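Community Help > Food and Catering > Running a small café

Counter trays: how many do I need and how should I wash them?

Posted by Dalitholm_Tea, March

I'm taking over a tea counter in a shared hall in Bratutton and need to buy trays, baskets and a few display stands. The last tenant left nothing behind except a fridge. We have 11 tables and a single sink, no dishwasher. I have been quoted 263 pounds for a starter set of plastic trays, and a friend thinks wooden ones would look nicer. The hall has a stone floor and things get dropped.

What I want to know is whether plastic is good enough, how many to get, and whether the trays have to be washed after every customer or only wiped. I also don't know if cakes can sit out on the counter in a tray or if they need a cover.

Oğuzhan Akgül

I ran a counter in Histton for six years, first with wood and then with plastic. Go with plastic. Wooden trays look good for the first few months, then the varnish goes at the corners and they start to hold stains. You can't leave them in the sink either, and with only one sink you will want to.

Choose rounded corners if you can. Crumbs and icing collect in a square corner and you end up going at it with a brush. A pale colour shows the dirt, and I found that useful with part-time staff, as it was obvious when one had been missed.
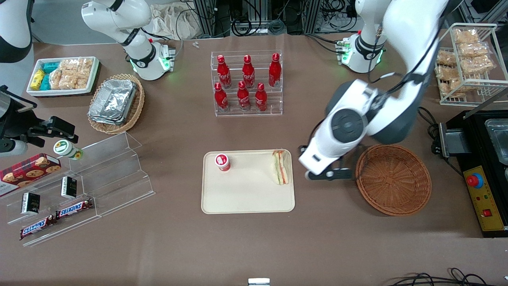

Cream plastic tray with rounded corners, on a brown tabletop.

For numbers, I would buy two for each table and a few over. You will always have one lot out, one lot drying and one or two that have gone missing. 263 pounds sounds high to me unless it includes the baskets. Ask for the price without the stands and buy those separately.

On washing, anything that has had unwrapped food straight on it gets a proper wash in hot water with detergent, then a rinse, then air drying on a rack. If it only carried cups and plates, we cleaned it with a food-safe spray and a fresh cloth between customers and washed the lot at closing. Don't stack them damp. They stick together and they smell by morning.

Cakes on the counter should be covered. Anything with fresh cream goes in the fridge and comes out by the slice.

ChibaLane

Agree about plastic. We paid 167 for ours second-hand from a school kitchen that was closing, baskets included. A few had scratches and I threw those out. Check the local auction listings before you spend anything.

pennywhistle

wood is nicer though. just oil them

Related threads
- Second-hand display fridge, what to check
- Can I use one sink for hands and dishes?
- Labelling cakes for allergens
- Paper napkins, 690 to a box or smaller packs?
- Non-slip mats for a stone floor

Contact us | House rules | Back to top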